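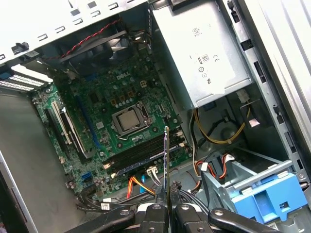 Card upright in the gripper, memory slots just ahead of it.

Workshop tips: when the arm jams a memory module

We had a bad seat on the bench at Katach one Tuesday. The arm had a memory module in its fingers, came down over the slot a little crooked, and kept pushing. One end of the module went in, the other end rode up on the latch, and the latch snapped. Then the arm went into a protective stop with the module still pinched and the fingers down inside the case. The log put it on job 3655, code 591, which in our setup means the downward force went over the limit we had set.

The board was scrap. What bothered me more was that Solène Tessier had her hand in the case within a few seconds, trying to pull the module loose. She was fine. But the arm was only paused, and a paused arm can start again if someone at the screen clears the message. I wrote down what we do now, and most of it will suit any small bench with an arm on it.

Before you touch anything

Press the emergency stop. Do this even if the arm looks dead. A protective stop is a software hold and goes away with a tap on the screen.

Keep the pendant with the person who has their hands in the case. If there are two of you, the other one stands back and leaves the screen alone.

Unplug the computer as well. We never power a machine during memory work, but check the cord anyway.

Getting the module out

Do not pull the module up against closed fingers. Support it with one hand, open the gripper from the pendant, then take your hand out and back the arm straight up at the slowest speed. If you jog sideways first, you can take a piece of the slot with you.

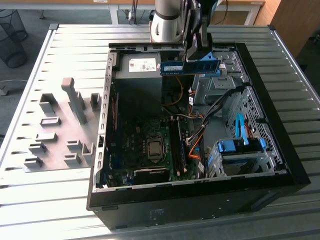

Clearance over the case is the first thing to look at once the arm is free. Our old path took the module from the pickup point to the slot in one low sweep, and a low sweep goes over a lot of metal. With the tower on its side, the power supply is the part to watch. The module is level just above the label there, and at that height a small error in where the case sits is enough to knock the module in the fingers. I think that is how ours got tilted in the first place, though I can't prove it. We now lift to a safe height, move across, and only then come down.

Finding out what moved

Check the case before you blame the program. Ours had crept on the slats. Push on each corner with your palm, and if it slides, fix that first. We use two stops screwed to the bench and a strip of rubber mat under the side.

Check the fingertips next. Wipe them with a dry lint-free cloth and look for shiny patches on the pads. Worn pads let a thin card turn when it meets resistance.

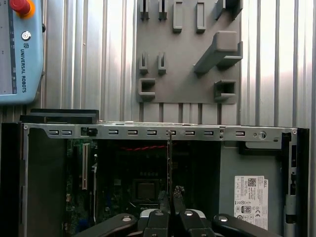
Armelle Delaunay added one more check that I had been skipping, the grip point. If the fingers take the card off center, all the push goes to one end. Mark the middle of a scrap module with a paint pen and run the pickup a few times with that. You can see right away if it drifts.

Loose cables can do it too. Tuck SATA and fan leads away from the slots before the run and tape down anything springy. Low-tack tape, please. The Dorano tape we had left glue on everything.

Setting the force

Our limit was too high. Someone had raised it to get past a stiff slot back in March and it never went back down. Set it on a scrap board, working up in small steps until the latches just close. Write the number on the bench card with the job name. If a slot needs more than that, stop and seat the module by hand.

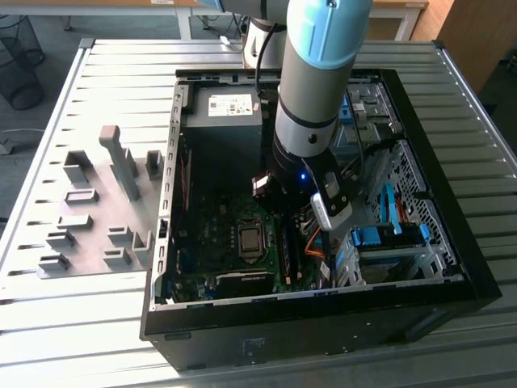 After any jam, run the whole path with empty fingers at reduced speed, with a hand near the stop. Then do it again with the scrap module. We ran 80 practice seats before going back to good boards - more than most people need, but we had the afternoon.

Two small things. Open both latches by hand before each run and look at them, as a half-open one is easy to miss. And throw out a module that has been in a jam, even if the contacts look clean. We kept one in the Pons drawer with the good spares and lost a morning to it.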